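12/17/18

Sourdough notes, rye starter, continued from the last page.

Fed the Prisley starter at half past eight, equal weights of flour and water. It had dropped back overnight and smelled sharper than I like, so I am going to two feeds a day until the end of December. The Haria flour is finished. Fadi Harb left a bag of the Bjarnason wholemeal rye on the shelf and I have started on that. It drinks more water. First mix was stiff enough to stand a spoon in, second one had 13 g extra and felt right.

Loaf 9 came out of the tin cleanly but the crumb was gummy for the bottom third. Core read 94 when I pulled it, which is too low for all rye. Anas Twal thinks the proof was short as well. He may be right — I gave it nearly 8 hours and the kitchen was cold.

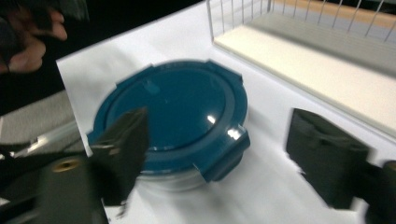 For loaf 10 I want to change one thing only, so the proof stays as it was and the bake goes longer. Plan is 194 g of ripe starter, the rest of the Bjarnason flour, salt as before, no seeds. Hot oven for the first quarter of an hour, then down, and not out until the core is at 98. Leave it a full day before cutting. I cut the last one warm and that can't have helped.

Also to sort out: the small scales drift when the battery is low, so check them against the big ones before weighing salt. Fadi has the long tin. Ask Anas whether he still has the Nultedura proofing sheet — my copy has got water on it and I can't read the column for rye.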